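### 4.2 View-weighted grasp correction

The planner described in Section 4.1 outputs a target pose for the gripper every 60 control steps. Between targets, the correction module adjusts the pose from three camera streams. All tests in this section were run in the Kivberg kitchen, one of the simulated rooms shipped with our Dretora toolkit.
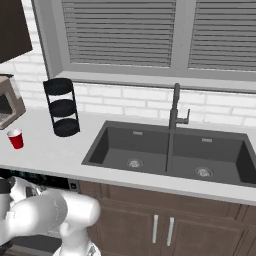
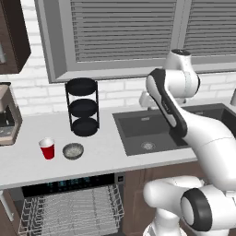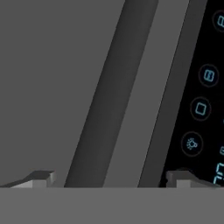

**Figure 5.** Camera views from the Kivberg kitchen. First and second: two views across the counter, with the sink on the right. Third: close view with the gripper fingertips at the bottom and a black control panel with cyan icons on the right.

Each stream is passed through the same image encoder, and the three feature vectors are combined with learned weights. In the earlier Walczak controller the weights were fixed at training time. We let them change with the estimated distance between the gripper and the nearest surface. Far from contact, the two room views carry most of the weight. They hold the layout of the counter and the sink, and the encoder can use the window and the tiled or brick wall as stable background. Close to contact, the weight moves to the close view.

The close view is hard to use alone. Large parts of it can be flat gray with no texture, as in the third view of Figure 5, and feature matching on such areas drifts. We therefore mask regions with low local contrast before matching. The remaining edges, such as those of the dark bar and the panel, are enough to fix the approach angle in most cases. Icons on the panel are kept as features but are not read as text.

We trained on 803 demonstrations and tested on 18 tasks, each with a new random seed. The distance-based weights completed 17 of the tasks. The one failure came from a wrong distance estimate while the arm was partly blocking a room view. Zbigniew Domański proposed a check that compares the estimate with joint positions; it is included in the Ponthorpe release of the toolkit but was not active in these runs.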